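Play kitchens: what I learned fitting one out
Notes for my slot, 2018-11-03 (keep to 6 slides, Rakiya is timing me)

Slide 1. Hello, thanks to Adaeze Onuoha for asking me back. Say who I am: I run the toy corner at Amegashie, and I've been fussing over one little white kitchen since September. Ask who had one as a child. Wait for hands!

Slide 2. Why bother? In our corner the kitchen gets picked before the train set, the farm, everything. We had 117 families through in the first month and the queue was always at the counter. (Tell the soup story if they look awake. Skip it if they don't.)

Slide 3. Size. I wanted the big Pliltard one and I was wrong. Counter height matters more than how many doors it has. Ours is 60 cm across and two children fit side by side, just about, elbows and all. Mention the Firker catalogue here, pass it round, ask for it BACK.

Slide 4. The wall. My favourite bit, so don't rush. A plain back panel looks like the back of a wardrobe. Give it tiles and it's a kitchen, even to a grown-up standing in the doorway. White is lovely because the food and the blocks show up so well against it. Then hang things on it. Wooden ones, plain, nothing painted. Children love taking a spoon down, and they'll even hang it up again now and then.

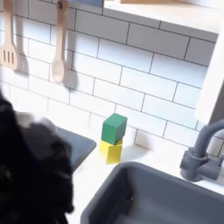
White brick-pattern tiles, with a slotted spatula and a wooden spoon hanging up on the left.

Point out the shadows on the tiles, I think they're half the charm. Somebody will ask about the shelf along the top: keep it for light things only, cups and so on.

Slide 5. Mistakes. Glue (wrong one, twice). Hooks too high for the under-threes. Buying a full set of Boltska pans when three would have done, so we now have a drawer that won't shut.

Slide 6. Questions. If it goes quiet, ask Rakiya Obi about washing wooden spoons, she has views. Leaflets are by the door, please take one.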